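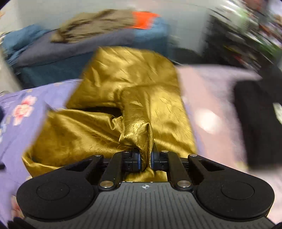 How to wash and press satin at home

Satin is a weave, so the first job is to find out what yours is made of. Check the care label. Polyester satin will put up with a cool machine wash. Silk satin should be washed by hand, and acetate is best left to the dry cleaner. If there's no label, treat it as silk.

What you need
A clean tub or laundry sink
Mild liquid detergent, no bleach or softener
2 light-coloured bath towels
A cotton pressing cloth
An iron with a low setting

Step 1. Test the colour
Dab a damp white cloth on an inside hem and hold it there for 30 seconds. If dye comes off, stop and take the piece to a cleaner.

Step 2. Wash
Fill the tub with cool water and stir in a capful of detergent. Push the fabric under and move it gently for a few minutes. Don't scrub - rubbing roughs up the long surface threads and leaves a dull patch that won't wash out.

Step 3. Rinse
Drain and refill until the water stays clear. Support the whole weight of the cloth when you lift it.

Step 4. Dry
Lay it flat on a towel, roll the two up together and press down along the roll. Unroll, move to the dry towel and leave it out of direct sun. Never wring it.

Step 5. Press
Iron while slightly damp, shiny side down, with the pressing cloth on top. Keep the iron moving and use no steam on silk, as drips can leave water marks.

Storing
Roll long pieces on a cardboard tube, or hang them over a padded hanger.

Ayane Sakai
Updated 12 January 2021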